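Rebane Robotics: Teleoperation Operators Wanted (part-time, Candlow site)

We are searching for people who will teach our robot arms to do small tasks with objects on a table. You hold a controller, the arm follows your hand, and the computer saves every movement. Later our engineers use these recordings for training. You do not need to know programming.

The work belongs to our project Dakance, which has now 2,093 accepted recordings. Until the end of April we want to reach 3,626, and for this our present team is too small.

What you will do

In one shift you work at one station. Most tasks are of the kind pick and place: take the foam block, bring it to the wooden bowl, let it go, return the arm to start. Other tasks use soft toys, for example the strawberry. The objects stay inside the clear box, and between two recordings you put them by hand in new positions.
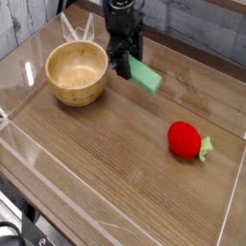

What we ask from you

You are 18 or older and can work at least two shifts per week, each of four hours. You have a calm hand and good eyesight, with or without glasses. You can read instructions in English and write a short note when a recording went wrong. Experience with video games or with a crane is welcome, but we have also good operators who had neither.

Please consider that the work is repetitive. A slow and clean movement is worth more to us than a fast one, and a failed grasp is no problem if you mark it correctly.

What we offer

Two paid training days, before you record anything that counts. A fixed hourly wage, not depending on the number of recordings. A bonus of 200 dollars after your first 400 accepted recordings. Free parking and a bus stop (Nokeck Road) in front of the door.

How to apply

Send us a short letter with the days on which you are available. A résumé is not necessary. We accept applications until Thu 16 October and invite all suitable persons to a trial hour at the station, which is also paid.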